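About Urnari

Home / About / Recipes / Classes / Contact

Quick version: we teach home baking and small-kitchen cooking in Sarkstead. Pies mostly. Flatbreads, oven suppers, a fair bit of jam. Classes are small, recipes are free, the newsletter goes out when it goes out.

Longer version, typed between two batches of dough, so bear with me.

How it started

I'm Flurina Hubmann. I ran the pastry station at a hotel for longer than I meant to, then quit, then got bored. A neighbor asked me to show her how to do a lattice top. She told her sister. Her sister told everybody. By March I had people standing in my hallway waiting for a turn at the counter, and my hallway is not a big hallway.

So we rented a room on Wickramasinghe Street. Used to be a shoe repair. Painted it, put in 2 ovens, scrubbed the floor for a week and it still smelled of polish until the first cinnamon class. Cinnamon fixed it.

The name, people always ask. Urnari was the word my grandmother used for the crust that's left in the dish after everyone says they're full. No idea how it's really spelled. Never seen it written down anywhere. We went with the spelling that fit on the sign.

What we teach

Beginner pie. Cold butter, don't overwork it, rest it, done. People are scared of crust and they shouldn't be. First one's usually ugly. Eat it anyway.

Savory pie. Leek and potato, chicken and mushroom, whatever's cheap that week. Also how to stop the bottom going soggy, which is the question we get more then any other. Hot tray underneath, let the filling cool first.

Flatbreads. No yeast in half of them. Good one for teenagers and for folks who say they can't bake.

Weeknight oven suppers. One dish, one hour, hardly any washing up. This is the class that fills first.

Jam and preserves, summer only. Bring your own jars please. Clean ones.

All classes are hands on. You make it, you take it home. Nothing to buy ahead of time, flour and butter and fillings are in the price, aprons too if you forget yours.
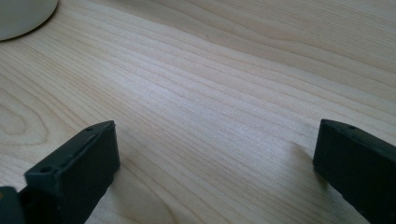

Zonlow writes that the savory pie evening was good but ran forty minutes over, and that the crust recipe on the handout gave the water in ounces and the flour in cups, so could we please pick one and stick to it. Fair. Handouts are fixed now, weights first, cups in brackets after. Classes still run over sometimes, pies don't read clocks, but we've moved the evening start a half hour earlier so you're not getting home at midnight with a hot dish on your lap.

More comments like that welcome, really. Use the contact page or just tell me while you're rolling.

The recipes

Everything on the recipe pages gets made in a regular home oven before it goes up. Mine, the old one, that runs hot on the left. If it works in that thing it'll work in yours.

As of 31 Jul 2021 there are 1,124 people on the newsletter, up from 200 when it was just neighbors and their cousins. Hello to all of you. No ads in it, one recipe each time, usually a correction to the last one.

Some notes on how we write them:

Butter is unsalted unless it says so. Eggs are large. When it says "a pinch" it means a real pinch, three fingers.

We don't do calorie counts. Tried it for a while, got the numbers wrong, took them down. If you need them for health reasons email me and I'll send the full ingredient weights so you can work it out properly.

Swaps are listed at the bottom where we've tried them. If a swap isn't listed we haven't tried it, so let us know how it went. Oat milk is fine in nearly everything. Coconut oil in the crust is okay if you keep it cold and work fast. Gluten free crust has its own page as it's a whole different animal.

Comments are open under every recipe. I read them all, answer most. Slow in the summer, jam season.

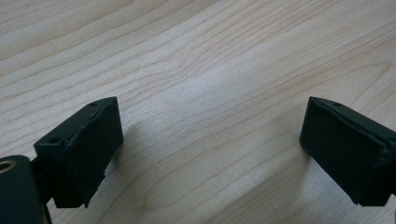
Booking and the practical stuff

Book online or phone the kitchen. Phone is better in the mornings, afternoons my hands are in dough and I won't pick up.

Pay when you book. Cancel 2 days ahead and you get the lot back, later than that we'll move you to another class if there's space. Can't promise which one.

Allergies, tell us when booking, not at the door. There are nuts, dairy, egg and wheat in the kitchen pretty much all the time and we can't garantee anything's free of them.

Kids are welcome in flatbreads with a grown-up. Other classes are sixteen and up on account of the knives and the hot trays.

Parking is on the street, free after six. The door sticks. Push hard.

Private groups, birthdays, work outings: yes, within reason. Send a date and how many of you and what you'd like to make. No wedding cakes, I did enough of those at the hotel.

Gift vouchers are good for a year and cover any class. We mail them or you can print one yourself.

Coming up

A holiday pie series in the fall, dates to follow. Sourdough, maybe, if I can keep a starter alive longer than last time. Newsletter people hear first, sign-up box is at the bottom of every page.

Right, timer's going. Flurina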